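## 4. Recording your first demonstrations

You have installed Porell, the simulator opens without complaint, and the living room loads. From here on the work is mostly patience.
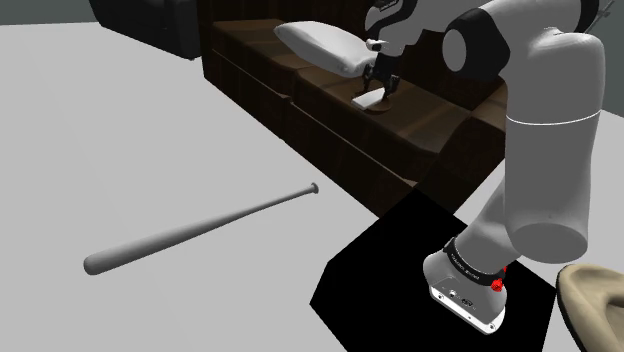

A demonstration is one complete attempt at one task, from the arm's rest pose back to the arm's rest pose. The learner, Usum, copies whatever you give it, including your hesitation, your detours and the bit where you reached for your tea.

1. Open **Session > New** and choose the living room.
2. Type the task as a plain sentence, such as "pick up the white card from the sofa". Usum reads this line, so "test2 final FINAL" will teach it very little.
3. Press **Shuffle**. Small objects move to new spots; the arm's platform stays put.
4. Wait for the physics to settle. Anything still sliding after 2 seconds should be shuffled again.
5. Hold the trigger on the hand controller and bring the gripper down slowly, fingers open.
6. Close, lift, and return to the rest pose.
7. Press **Keep** or **Bin**. Be honest with yourself.

**Note:** A fumbled grasp that you correct is worth keeping. Tag it `recovered`. A fumbled grasp followed by a long sulk is not.

**Note:** Leave the clutter in. Ermira Vukadinović once tidied every room before recording, and the resulting policy was superb until it met a baseball bat on the floor.

**Caution:** Don't drive the forearm through the sofa. The simulator will sometimes let you, and Usum will remember.

### 4.1 How many is enough

For a single object, 39 kept demonstrations will get you a policy that tries. By 400 it should cope with shuffled positions. The shared Campos set has 3000, most of them recorded by Ilir Obradović, who would like some company.

Stop when your wrist hurts. Tired demonstrations look fine on playback and train badly.

### 4.2 Before you upload

- Replay the last kept episode at full speed.
- Check that the task sentence matches what you did.
- Empty the bin. Amunmont's server does not do it for you.

If **Upload** is greyed out, an episode is missing its tag. See section 6.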